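How to Wash a Quilted Bedspread at Home

A quilted bedspread can live for years on the strength of looking clean. Mine did, until I emptied the bath after its first wash and met water the colour of a builder's tea.

Check the label first. If it says dry clean only, believe it, or at least test a corner with a damp white cloth. Snip loose threads, and stitch any split seams before they meet the drum and become ambitious.

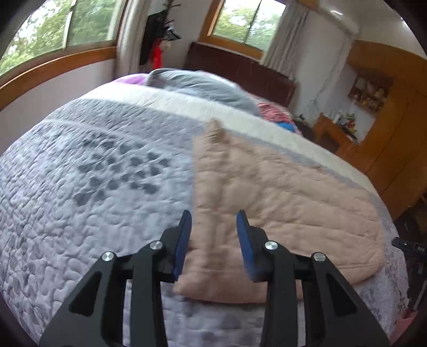 Bandcombe, 10 Jan 2022

Your machine is smaller than you think. If you have to kneel on the bedspread to shut the door, use the launderette. Otherwise wash it alone at 30 degrees on a gentle cycle, with half your usual liquid and no fabric softener. Run 2 extra rinses – quilting hangs on to suds like a grudge.

Drying is where marriages are tested. Fold it loosely over two rails of an airer, turn it every few hours and press the thick parts between your palms. If they feel cool, they are still damp, whatever your husband says. Cadi Bellis dries hers flat across the spare bed on old towels, which works well provided you dislike your guests.

Shake it hard before putting it back. Leave the iron in the cupboard.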